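Workshop notebook, Rizk court equipment bench
Entry: backboard and rim unit, second round of rebound checks

Purpose of this entry: to record the condition of the Staminik rim after the spring refit and to set out the work remaining before the unit is returned to the Gradelcombe practice court. It continues the April entry and uses the same headings.

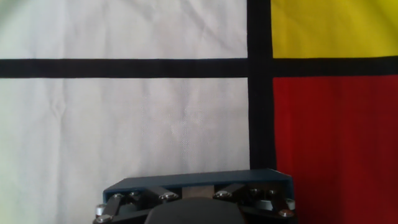
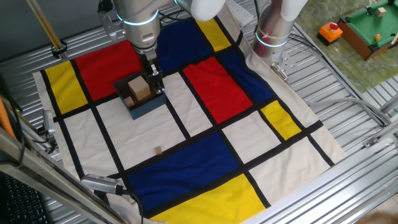 Gradelcombe, October 25, 2026

1. Condition on arrival
The rim was received with the breakaway hinge stiff on the left side. Players had reported that shots off that side came back long and flat. The mounting plate was true. Two of the four plate bolts had been tightened well past the others, and the washers beneath them were dished. New washers were fitted and all four bolts were brought up evenly.

2. Hinge
The hinge was stripped, cleaned and greased. The old spring was kept on the bench for comparison. It is visibly shorter than the new one when both are standing free, and it should not go back into stock. The rim now returns to level after a hard pull and does not chatter. A slight click remains at the end of travel -- G. Ruddock believes it is the stop pad and has asked that it be left alone until the second pad arrives.

3. Rebound checks
A set of 200 drops was completed on the left side and the same on the right, using the Plutarov ball kept for this purpose. The ball was checked for pressure every 30 drops. On the left side, 18 rebounds landed outside the marked zone. The right side was better, but the tally sheet has a gap on its second page and the figure is not entered here. That side is to be repeated in full.

The drops were made from the short ladder. In April they were made from the tall one, so the two sets should not be compared directly. Colleagues drawing up the chart are asked to keep them on separate lines.

4. Net
The net supplied with the unit has stretched at three loops. It was replaced with the heavier pattern. The heavier net holds the ball a moment longer, and the coaching staff should be told before the first practice session, particularly for timed shooting drills.

5. Outstanding
Repeat the right side drops.
Fit the second stop pad and listen again for the click.
Confirm with the court manager that the rim height will be measured after hanging, with the padding on.
Return the torque wrench to the upper cabinet. It was found in the ball cage.

Shot clock cable for the same court: nearly 240 feet has been drawn from the reel -- the remainder is tagged and stored under the bench.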